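Osbridge residential trial, October, evening entry

The unit was returned to service at 2:10 p.m. after the fault recorded this morning. During run 12, the left hand failed to release on command and held its grip for 40 seconds until the operator used the stop control. No one was within reach and nothing was damaged. The log gives fault code 313, a lost signal from the wrist. The cable at that joint was reseated and the connector checked before power was restored.

Grip force was lowered for the afternoon, and only soft items were approved for handling. The fruit task was resumed in the living room with the right arm kept raised and clear of the table.

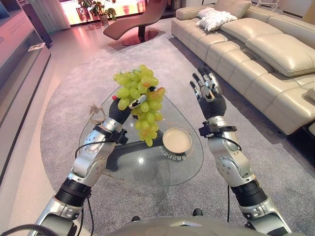
Lorraine Wragg replied by telephone that reseating a cable did not amount to a repair, and that she wished to see the connector replaced before any run with a person seated nearby. Her request has been entered. A new part is on order from Entwistle, and seated runs are suspended until it is fitted.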